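Memory and socket work with the club arm: bench tips

Workshop notes, Jirkilia Robotics Club, hardware teardown project

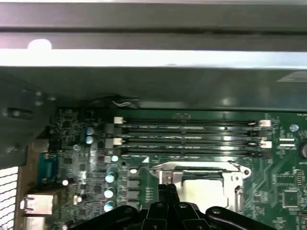 Firdevs Başaran would put the memory exercise ahead of everything else on this page, on the grounds that a team that cannot seat a module by hand has no business programming an arm to do it. The order below follows her advice.

1. Hand work first

Every student removes and refits a module by hand before touching the controller. Learn what the latch feels like when it lets go and how far it swings. Write down which way the notch in the module faces. Half of the failed program runs this season were modules presented the wrong way around, and the arm pushed on them exactly as told.

2. Case preparation

Lay the case on its side, board facing up, on the rubber mat. Disconnect the power cord, then hold the power button for 20 seconds. Clip the wrist strap to bare metal on the chassis. Loose wiring near the slots gets tied back with a twist of paper-covered wire — not a zip tie, which has to be cut off again inside the case.

Practice boards do not go back into service. Mark them on the underside of the case with tape and a number.

3. Approach height

Set the safe travel height above the tallest part of the case, including the lip of the chassis, and never above the board alone. The board is the lowest thing in there. Roy (the small arm, blue tape on the base) has no collision detection worth the name, so the travel height is the only protection the case has.

Descend in two moves. The first stops 20 mm above the work at normal speed. The second runs at the slow setting with a hand on the stop button.

4. Latches

On boards with a latch at each end of the slot, open one end fully, then the other. Push outward and down with the outside of one finger, gripper closed. Pinching the latch between the fingers works too, but it loads the plastic sideways and old plastic snaps.

If a latch does not move at the programmed force, back off and check the position by eye. Raising the force limit is not a fix.

5. Pulling a module

Grip at the middle of the long edge. Lift straight up for the first 8 mm, then pause. If one end is still down, lower it, open the gripper and start again. A tilted pull scrapes the contacts and can spread the slot.

Put the module on the foam tray with its label up.

6. Around the processor socket

Keep the closed fingers off the processor's metal lid. A light touch does no harm, but paste residue transfers to the finger pads and from there to the next module's contacts. Wipe the pads with isopropyl alcohol after any run in that area.

The socket lever is a hand job. It is under spring tension and will jump if the fingers slip. Vanderleia Camargo has written a lever routine for the Vulance controller, and it may be run on the bare practice socket only.

Watch the capacitors. The tall cans beside a socket bend over easily and tear their pads loose from the board. Program the side approach from whichever direction has the fewest of them.

7. Lighting

Bright metal next to dark plastic upsets the exposure on the wrist camera. Move the bench lamp off to one side and put a sheet of tracing paper over it. Check the live view at the height where the fingers will do the work, with the gripper in its working position. A view that looks fine from above may be half shadow lower down.

8. Logging

Each run gets a line in the Itusier log: board number, module number, force limit, result. Failed runs are logged the same way. The log stood at 389 runs at the end of April, and the finger pads are due for replacement at 400. Spare pads are in the second drawer, in the bag with the small hex key. Return the key to the bag.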